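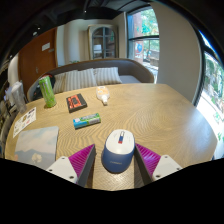 White-and-navy mouse on the wood table, small green and blue pack and a black box behind it.

Desk Clutter, the small stuff

Hi, and thanks for opening the readme! Desk Clutter is a set of pictures of the little things that pile up on desks and tables: mice, pens, packs, boxes, tape, sticky notes, all of it. I started it in March when I was looking for pictures of plain desk junk for a sorting project and kept finding gorgeous empty desks with one plant on them. My desk has never looked like that.

What you get

There are 1,000 pictures in this release. 513 of them have labels I've checked myself, and 408 have labels from Siv Holmgren that I haven't gone back over yet (she's more careful than I am, so I'm not worried). The remaining ones have no labels at all. Feel free to send me some!

Labels live in labels.csv, one row per object. The columns are picture, object, main_color, second_color, group and notes. I kept the groups loose on purpose. There are 19, and the ones you'll run into most are computer bits, writing things, small packs, boxes and cases, and paper. If something could go in two groups, I picked the one where I'd go looking for it at home.

How I label

Say what it is in everyday words. "Mouse" is fine, "wireless mouse" is better if you can tell. Please don't put "input device," I had a whole week of undoing that.

Colors go by the biggest area first. The mouse at the top of this page is white, then navy. The bit of red at the bottom of the strip with the scroll wheel goes in notes, and so would a sticker or a scratch on something else. I went back and forth on whether small colors should get their own column and decided I'd never keep up with it.

If you can't read the writing on something, leave it alone. No guessing at brands from the colors! The green and blue pack up there looks like gum to me, but the words are too blurry to read, so it goes in as "small pack" with "gum?" in notes. Same deal with the black square box, which could be a cassette case. It's under boxes and cases with a question mark. Question marks are welcome everywhere in the notes column and nowhere else, or the Grula script falls over.

Tables count as background and don't get a row. I do put "wood table" in notes now and then when the grain is really swirly, mostly for my own use.

Folders

wutska/ is the main batch and the one I'd start with.
clukance/ is the second batch, messier, with lots of overlapping things.
extras/ has doubles, near-doubles and stuff I couldn't make up my mind about.
grula/ is the little script that checks labels.csv for typos and missing rows. Run it before you send me anything, please please please.

Things I know are wrong

Pens and markers are mixed up in clukance. I called some things "case" early on and "box" later, so search for both. Gray and silver are pretty much a coin toss. And there's one eraser that got labeled as cheese, which I'm leaving until the next release.

Sending fixes

Open an issue with the picture name and what you'd change, and one line is plenty. If it's a long list, just edit the csv and send that over — I read everything, though I can be slow in the evenings. If you're adding labels from scratch, do the wutska folder first.

Credit can go to Dragica Nikolovski and Siv Holmgren. If you use the set to sort out a real desk, I'd love to hear how you grouped things!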